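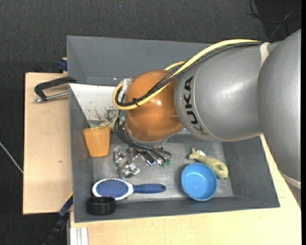 The Second Bin

Dec 27, 2022
By Kiros Worku

Negash had the arm working by the time I got there, or so he said on the phone. I took my coat off slowly. He'd said the same in June.

"It sorts," he told me. "Bin one to bin two. Anything you like."

"Anything?"

"Anything off the list."

The list was taped to the door of the Rastport workshop, in his wife's handwriting. Cup, bowl, hairbrush, fish. The fish was a soft toy, or I took it for a fish. Their daughter called it Sokuvau and had lent it to the project until bedtime.

I should say that I had put 1165 pounds into this. He'd wanted 2000. The arm came second-hand from Closamlow, where they were clearing a unit, and it was far too big for the job. It hung over that tabletop like a horse drinking from a saucer. The cables were held to its wrist with a tie, and the bin was held by clamps I recognised, having asked for them back twice.

"What's it for?" I said.

"Tidying."

"You could tidy."

He pressed a key. The arm thought about it, dipped, and came up with the bowl. I'll admit my stomach jumped. It swung over to the second bin, opened its fingers and let go, and the bowl landed the right way up. Negash looked at me the way a man looks at his mother-in-law after carving.

"Again," I said.

He put the bowl back. The arm went down beside it and closed on nothing, then carried the nothing across with great care and set it down.

"That's the light," said Negash.

"It's the same light."

"It learns from the misses. I've got it logging them. Over 200 since Sunday."

"And hits?"

He scratched his neck. "72."

We stood there a while. Somebody's radio was going in the next unit. On its next try it chose the hairbrush, lost hold of it halfway up, and waited, gripper open, as if the brush might reconsider. Negash leaned in and turned the handle a little to the right.

"You can't help it," I said.

"I'm not helping. I'm setting up."

At half past six his daughter came in with her shoes undone and asked for Sokuvau. He told her one more go, just one, and reached for the keyboard. She watched the arm start down. Then she fetched the broom, hooked the toy out by its tail from under the thing's elbow, and went home.

"Don't log that," I said.

He was already typing.

Comments (3)

marrowfat: No emergency stop? Child with a broom? I'd have had the plug out.

Dellie: "carried the nothing across with great care" is my printer exactly

T. in the shed: Did he ever get the clamps back?

Contact | © Kiros Worku | Back to top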